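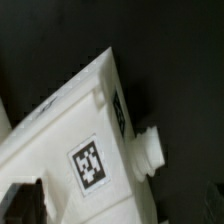

White plastic part with a raised, notched rim.

Moges group moves to second round of yeast aging screen

The first round of the replicative aging screen is finished, and the strain list has gone out to the labs at Irstead and Vosedgate. The screen began with 700 deletion strains of budding yeast. Each was checked for the number of daughter cells a mother produces before she stops dividing, and 200 have been kept for a closer look.

Most of the strains on the short list fall into groups we expected, such as ribosome assembly and nutrient sensing. A smaller set affects how the cell sorts damaged proteins between mother and daughter. In a normal division the mother holds on to most of the clumped protein, and the daughter starts nearly clean. In these strains the split is more even – mothers last a little longer, and daughters are born with some of the damage already in them.

The second round will ask whether that trade holds when cells are grown on limited glucose. Low glucose lengthens lifespan in the parent strain, and it also changes how fast clumps are cleared. If clearance is the main factor, the sorting mutants should look much like the parent under those conditions. If they do not, the next step is to follow tagged chaperones through several divisions in the same cell.

Irstead will do the lifespan counts. Vosedgate will handle the imaging, with each strain run on 3 separate occasions from fresh colonies. Sequence checks on the short list are being done at Rikier, where 2 of the strains have already been found to carry a second mutation. Those have been remade and will go back in with the next batch.

Labs that received plates in August should streak from the frozen stocks again before starting. Some of the older plates were kept too long at 4 degrees and have picked up petite colonies, which grow slowly and will throw off the counts. Please discard them.

Strain requests from outside the group can be made once the sequence checks are complete. The request form will be on the Moges shared drive, in the same folder as the media recipes. Include the mating type you need and whether you want the marker left in.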